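作業ノート 11月 ハンドヘルドグリッパ評価キット(Ridivach)

記入:Lindemann

貸出評価の続き。本日は指先パッドの状態確認と、4番区画での歯磨きチューブ課題。キットの構成は左右グリッパ、三角プレート、ケーブル一式、収録ソフト。ソフトの版は前回から変更なし。

開始前にゼロ点を取り直した。左の開度値が全閉で安定せず、再起動後に収まる。原因は未確認。右は一度で通った。ログの通し番号は2687から。

課題の手順は、チューブを机上から把持し、透明容器に立てて入れ、両手を手前に戻すまで。容器は机の奥側に置く。今回の設定は把持力40%、サンプリング400 Hz。見積書では標準パッドの交換目安が「400回」となっているが、何を1回と数えるのか書かれていない。開閉なのか、把持なのか。Garnerの窓口に問い合わせ中。

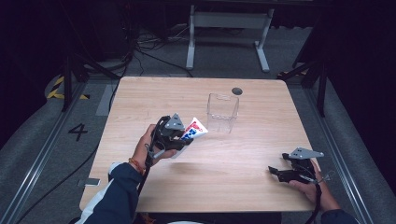
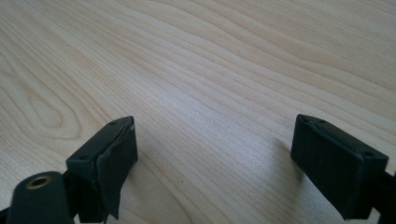
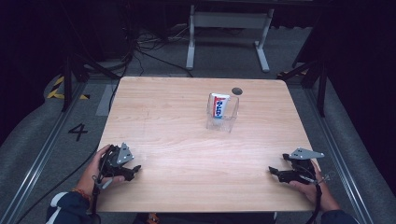
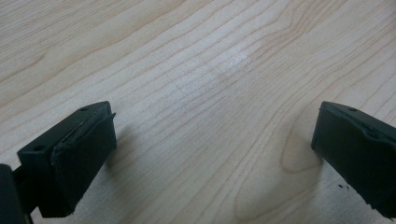
2枚目:左指のパッドが剥がれかけ、下側が垂れている。右指のほうは密着している。
4枚目:左指のパッド上縁に浮き。右指の下、天板上に黒い細片。ゴム片に見えるが未確認。

Sequeira:パッドは保証対象外の消耗品扱いになっている。見積書の裏面、18項。買うなら本体価格だけで比べないほうがいい。Ghauriの同等品はねじ止めの一体型で、指ごと替える方式だった。単価は高いが、交換後の再校正が要るかどうかで話が変わる。そこを先に聞いてほしい。

了解。再校正の要否を質問票に追加した。取扱説明書には「パッド交換後は開度の確認を推奨」とだけある。確認の方法も許容値も記載なし。

その他の所見。

・三角プレートは軽いが、手首を内に返すと視界に入る。慣れの問題か、取付角の問題かは切り分けていない。
・ケーブルは手元から下へ垂らす取り回し。長さは足りているが、留め具が付属しない。発注時に別途必要。
・収録ソフトは左右の時刻合わせを自動で行うとの説明。ずれの実測値が画面に出ないので、書き出したファイルから自分で計算するしかない。Iordacheにスクリプトを依頼。
・チューブは腹を挟むと変形し、開度値から把持の有無を判定しにくい。閾値は物体ごとに持つ必要がある。ソフト側は現状、全体で一つしか設定できない。この点は減点とする。

剥がれが接着剤によるものか、縁に力が集中するためかは、現物を外してみないと判断できない。評価品なので分解は先方の了承待ち。了承が出るまでは接着で補修せず、剥がれの寸法だけを作業前後に記録する。

Estettiの見積もりは未着。比較表の該当列は空けておく。

次回:予備パッドの在庫と納期の確認。交換前後で全閉時の開度値を比較。把持力を下げた条件を追加し、設定値をログの備考欄に書くこと。前回分は備考が空欄で、後から条件を追えなかった。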